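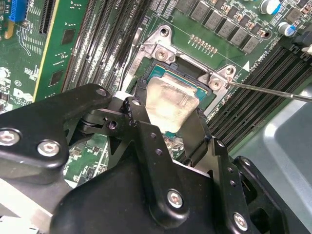 Trostside Robotics Club

We are a student club at Trostside, in Pudwood. We meet twice a week during term in the back half of the Willems Building, past the machine shop. The club is open to all students, in any major, and we have no tryouts. About half the people who join have never programmed a robot before. Dues are collected once in the fall and cover shirts, snacks and small parts.

The club began as a competition team that built line followers and sumo robots. We still enter the regional contest every April, but most of the year now goes to one long project.

What we work on

The project is called Plarach. The goal is to have a robot arm take apart and put back together the inside of an ordinary desktop computer. We started with memory and moved on to the processor, which is harder. The socket has a metal frame that has to be opened first, and the chip has to be held by its edges and kept level over the pins. A person can learn this in a few minutes. Our arm has been learning it for three semesters.

At this stage the work is mostly demonstrations. One student drives the gripper through a step, the run is saved, and another student goes back through it and marks where it went wrong. As of this fall we have 1,240 saved runs, and 946 of those are clean enough to use. The rest are kept in a separate folder — they are good for teaching new members what a bad grasp looks like.

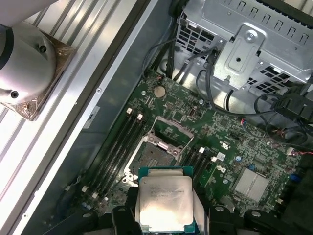 How the club is set up

There are three groups. Hardware looks after the arm, the fingers and the bench. Software handles the controls and the saved runs. Bench crew prepares the computers, resets the parts between runs and keeps the parts bins sorted. New members spend their first month on bench crew and then pick a group. You can switch later, and many people do.

The club gets $1,000 a year from the student activities fund. The computers are retired office machines, and we pay nothing for them. Another $300 or so of our own dues used to go to replacement screws and paste before we started buying in bulk.
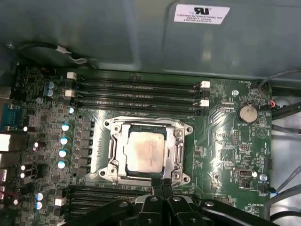 Joining bench crew means learning to handle old computers properly, and we teach that before anyone touches the controls. You will ground yourself, find the screws, open a socket and lift a chip by hand. You will also do some cleaning. Old thermal paste like the pinkish-tan smear on that processor comes off with alcohol and a lint-free wipe, and it takes longer than people expect. Keep it off the gripper fingers, or the next chip will slide. Wear clothes you don't mind getting gray.

Visiting and joining

Come to any meeting and ask for a bench. You don't need to bring tools or a laptop. Members must finish the shop safety form before using the arm, and the forms are in the tray by the door. High school groups from Pudwood can visit by writing to the club mailbox two weeks ahead.

Page updated 2022-09-08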